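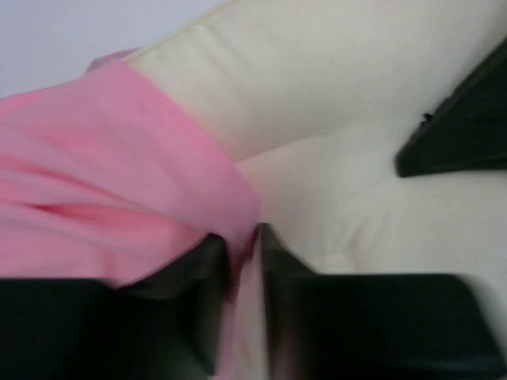 Wrist view: pink cloth, cream padding, fingers at the join.

3 min read

Shared workshop, two-arm cloth bench
Inspection and comments, May 14, 2021
Checked by: Asnakech Gebretsadik

Base plates - PASS. Screws present, none turned under the driver. I went over them twice, having been the one who fitted them in March.

Finger tips - PASS, grudgingly. No burrs. They will still snag a loose knit if you let them.

Grip force limit - PASS. Set to 40 per cent on both arms. Whoever had it at full, the tea towel remembers you.

Cable loops - COMMENT. The purple cables have a lot of slack up top and a habit of wandering. Clip them at the elbow before anyone runs the Tamska routine.

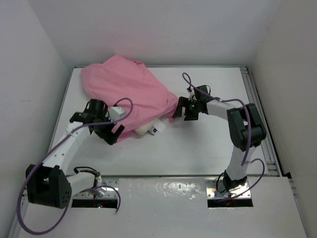 Can I reach in to straighten the cloth while the arms are holding still?
Only after you've pressed the stop and the arms have been lowered onto their rests. Holding still is a thing they do right before they move.

Stop button - FAIL. Works fine, but it was under a jacket. Move it to the Kallau bracket and leave it there.

Cycle counter - 4,000 since the last grease. Due again in 700.

Sign-off - withheld until the stop button is moved. Bring cash for the jar if it's your jacket - up to 2 dollars, depending on the colour.

4 comments | 11 shares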